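Chapter 13
Front-Loading Washers: Drum, Gasket and Door 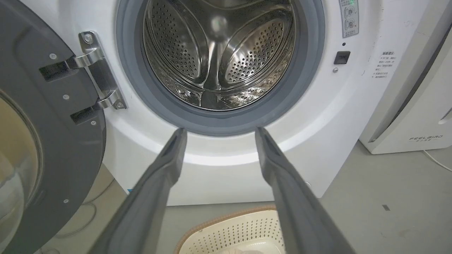 Chapter 12 dealt with water supply and drainage. The present chapter covers the part of the machine in which the washing takes place. It is limited to front-loading designs, in which the drum turns on a horizontal or slightly tilted axis and the load goes in through a round opening at the front. Top-loading machines are treated in Chapter 15.

After working through this chapter, the student should be able to
name the main parts of the drum assembly and state the function of each;
explain how drum speed determines the motion of the load;
inspect a door gasket and record its condition;
estimate a suitable load from drum volume and fabric type.

13.1 The drum and the tub

The drum is the rotating container that holds the laundry. It sits inside a fixed outer tub, which holds the water. The two are easily confused, and in older service manuals the words are sometimes exchanged. In this book "drum" always means the part that turns.

Most drums are made of stainless steel. The wall is perforated so that water passes freely between tub and drum during washing and leaves the load during spinning. The edges of the holes must be smooth on the inner face. A raised edge will pull threads, and a technician who receives a complaint of snagged fabric should check the wall by drawing a nylon stocking over it before looking elsewhere.

Raised ridges, called lifters or paddles, project inward from the wall. At washing speed they carry the load up one side until it falls back into the water. The fall supplies most of the mechanical action. If the drum turns too fast, the load stays against the wall and little washing occurs. If it turns too slowly, the load rolls at the bottom. Lifters may be solid or perforated; perforated lifters also release water over the load as they rise.

13.2 The gasket

The door gasket is a flexible rubber ring that joins the front of the tub to the cabinet. It must seal against the closed door and also allow the tub to move on its suspension. Its lower fold collects lint, hair, coins and residual water, and is the usual starting point of odor complaints. Inspection begins there.

In a survey of service calls by Mafalda Meireles and Rui Brandão at the Trernotis training workshop, 381 visits to front-loading machines were reviewed. More than 320 of the reports included a note on the gasket, but only 13 called for its replacement. In the remaining cases the entry concerned cleaning, a trapped object or a surface mark with no leak. Table 13.1 gives the inspection terms used in that survey, which are also used in the exercises.

13.3 The door

The door is hinged at one side and held shut by an electrically controlled lock. The lock must engage before water is admitted and must remain engaged while the drum is turning.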